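The Cable Week

I'd been at Rundanix for eleven months when they told us we were moving, and I said straight away that I'd do the cables. I don't know why I said it. I think there was a silence and I can't bear a silence, my mum's the same, she once bought a caravan that way.

"You're sure?" said my boss.

"Love cables," I said.

So that was me, down in the workshop in Wurkisby with a roll of white stickers and a marker pen, while everybody else got nice jobs like wrapping the mugs. We had until the end of June. The new place was over in Clomport, above a tile shop, and it had proper shelves and a lift, and everyone kept going on about the lift.

If you've never seen our workshop I should say that it didn't have shelves, or it did, two of them, but they'd been full since before I came. Things went on the floor. You'd put something down by your foot for a minute and then a cable would get plugged into it and that was its home now. You learned a way of walking. I could get from the door to the kettle in the dark with a plate in one hand, lifting my feet like a heron, and I was quite proud of it.

The one clear thing was the white table. That was a rule from long before my time and people really did stick to it: whatever you had on there, you took it off when you went home. I used to eat my sandwich at it with my back to everything else, and it was very peaceful, like facing the sea.

Anyway, I started at the door end and it was fine! I was fast! I did the whole wall by lunchtime on the first day, coil, tie, sticker, into the crate. I had a system with colours but I ran out of colours. By the second afternoon I'd filled four crates and I'd found a fork, a very old birthday card with thirty signatures and no name on the front, and an invoice from Albers for 3,700 pounds which I put on my boss's desk face down, like you'd leave a dead mouse.

Then I got to the bit past the table.

I'd been leaving it. I think we all had, for years probably. There were the two computers standing together on the floor, and the power supply next to them with its little green numbers, and the cables came out of all that and went round and round in front, black ones and white ones, in a sort of nest. And behind was the box. Everybody called it the box. "It'll be in the box," people said, if you wanted anything at all, and you'd go and look in the box and it wouldn't be.

I got down on my knees and followed a white one. I followed it under a black one and over another black one and round the front of the computers, and it came out the other side and I'd lost it. So I went back and held it this time, I kept hold of it the whole way with my finger and thumb, and I ended up with my arm twisted behind me and my cheek practically on the floor, holding what I'm fairly sure was a different cable.

"How's it going?" said my boss from the doorway.

"Nearly there!" I said.

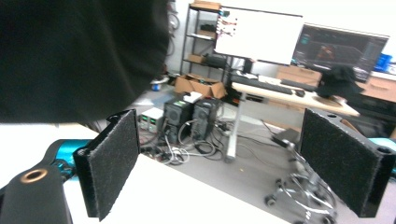 I rang my sister that night and told her about it and she said just cut them, they're only cables. She's a dental nurse. She's got no patience for anything that isn't a tooth. I said you can't cut them, something might be doing something, and she said well what does it do, and I opened my mouth and found I had no idea what it did.

That bothered me all through my tea. I knew what my own computer did, up on the desk. I'd just never asked about those two. They'd been humming away when I came for my interview and they'd hummed every day since, and I suppose I'd taken them for part of the building, like the boiler.

So in the morning I asked. I asked the woman who does the accounts and she thought they were the backup. I asked the lad who does the drawings and he said no, the backup was upstairs, he thought those two ran the heating. I said the heating's got its own panel, it's in the corridor, you bang it. He thought about that and said oh yes. Then I asked my boss, who'd been there eighteen years, and he got this look on his face, very calm and sort of distant, and he said, "They were here when we took the lease."

"Both of them?"

"One of them," he said. "I think one of them was."

"What about the other one?"

He went off to take a phone call. I hadn't heard it ring.

Well, I thought, there's a way to find out, and I waited until half past five when they'd all gone home and I made myself a coffee and I sat down on the floor in front of the lot. I felt like I should say something first. I did say something, I said, "Right then, sorry about this," and I held the button in on the left one until the hum stopped. It only half stopped, obviously, there was still the other. I listened. The lights were on. The fridge was on. I went upstairs and the backup was fine, I went out to the corridor and put my hand on the heating. I even went and stood in the car park for a bit and looked at the roof, I don't know what I was expecting.

Then I came back and did the other one.

I can't tell you how quiet it was. I'd never heard that room before. There was a tap dripping that must have been dripping for years, and you could hear the road, and a blackbird somewhere out the back going absolutely mad. I sat there with my coffee and listened to it until the coffee was cold. I felt awful, if you want to know! I felt like I'd turned off somebody's grandad.

Nothing happened the next day. I kept waiting for it. Every time a phone went I thought, here we go, that's Clomport hospital. But it was just people ringing up about orders. At eleven the accounts woman stopped in the doorway with her head on one side and said, "Has something changed in here?" and I said I'd hoovered, and she said it looked lovely.

After that it was easier. With everything off I could pull from the plug end, and you wouldn't believe how much of it wasn't joined to anything. There was one that was plugged into itself. There was a really long one, I measured it because by then I was invested, and it went four times round the table legs and back to where it began. I made up a tally on the back of the birthday card and when I'd finished I had 79 cables out of that one patch of floor. I'd done over 300 in the whole workshop, if you put the crates together, and I'd have liked it to be 400 but I wasn't going to start cutting them in half.

And I did the box last. I'd built it up so much that I took the afternoon over it. I lifted out the white thing on top, and I'm not going to tell you what that was because it was so boring, and underneath there was packing paper. Under that there was more packing paper. I went all the way down with my arm, up to the shoulder, and there was a bit of card at the bottom with biro on it in capitals, and it said OTHER BOX.

I looked for it. Course I did. I looked behind the shelves and in the loo.

The van came at eight on the last morning and the driver was very good about the crates, he said they were the best labelled crates he'd had all month. He took the two computers out together, one under each arm, and I asked him to put them side by side and he didn't even ask me why. I went round the place once more with a bin bag. You could see the shapes on the floor where everything had been, two clean oblongs and a smaller one, and a big swirly patch where the cables were. I walked across it to turn the lights off and I noticed I was still lifting my feet.

We're all set up in Clomport now. The shelves are good. The lift's been broken since the second week so I'm up and down those stairs with my knees going. My boss had the towers put in the store cupboard, just for now, he said, until we know what they are, and I was in there on my own looking for printer paper the other evening and I thought, well, it wouldn't hurt them.

So I plugged one in. Then it looked a bit odd with only the one going, so I went to find another cable.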